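Kitchen Table Tips for Collecting Good Examples

Posted 05/02/2022 in Workshop and Kitchen Tips

We get a lot of mail at the Dullombridge workshop from people who have a small arm set up at home or in a classroom and want to teach it some kitchen chores, and most of it comes down to the same worry: the arm has been shown a task over and over and still fumbles it. So I've gathered up the habits that have helped us most, in no very strict order. Put the kettle on, this runs a bit long!

Start with toy food. I know it's tempting to go straight to real plates and real fruit, but a plastic apple never bruises, it never rolls off and leaves a sticky patch under the fridge, and it will look the same in September as it does today. Thrift stores are wonderful for this. Buy from several different sets if you can, so that your cups and pots aren't all the same color and shape, and throw in something soft as well. A plush item squashes when you close on it, and that is good practice for everybody, including the person driving.

Cover the table with something plain and pale, and wipe it at the start of each session. Crumbs and pencil marks have a way of sneaking into the recordings. If your table has old screw holes in it, leave them be, they do no harm. What does matter is that the table stays put. We put tape on the floor where the legs go, and even so somebody bumps it every week or two.

Write your task list before you sit down, in the plain words you'd use with a helper. "Put the strawberry on the plate." "Move the mug away from the colander." Keep each one to a single job. When we began with the Umo tasks we had lines such as "tidy up the fruit and get things ready for lunch," and three of us did it three different ways, which made for a lively afternoon and not much usable material. Short lines also make it easy to see which ones you've been neglecting.

Now, the layout. Shuffle things between takes, and I do mean properly shuffle. Most of us believe we're being random when we're really sliding the cup an inch to the left. Pick everything up, turn your back for a moment, then set it down again with some pieces on their sides and some close together. Leave a few things out that the task doesn't need, too, as a real counter always has something else sitting on it.
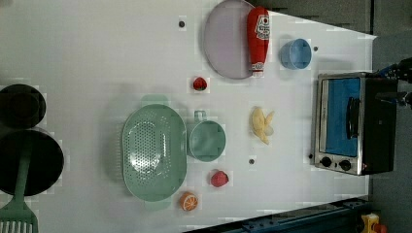

How many takes do I need of each task before I move on to the next one?

We do 13 in a sitting and then switch, coming back to the same task on another day. Your hands get tired and your movements get samey after that, and a fresh start brings in different light and a different mood. Our whole first set came to 297 takes, gathered in dribs and drabs, and I'd choose it over 4000 done in one long weary stretch with nothing moved.

Drive slowly and drive smoothly. Come down over the thing you're picking up, stop for a breath, close, lift, and go. If you miss, don't panic - back off a little and try again, and keep the take if the second try was clean. An arm that has only ever seen perfect grasps has no idea what to do after a poor one. Takes where you truly lost your way, with a lot of hovering and wondering, can go in a separate folder called "wandering" so they don't get mixed in.

Label as you go. I used to save it all for the evening and it was misery, squinting at file after file trying to remember whether that was the orange slice or the apple. A line in a notebook right after each take is plenty: the task, who drove, whether it finished. The Usman folder was done this way from start to end and it's still the one we reach for first.

Mind your doors and handles. Anything with a hinge, a toy oven for instance, wants its own set of takes for opening and another for closing, and it should be fixed down with putty or a clamp so it doesn't go skating away when you pull. Ours has gone over the edge more than once.

Back up at the end of every session, onto a second drive that lives in another room. We lost 96 takes from the Botell set to one spilled mug of tea, and I still feel a pang when I see that mug.

Last thing, keep a shoebox for the small pieces. The strawberries go missing first, and then you have a whole page of strawberry tasks and nothing to do them with.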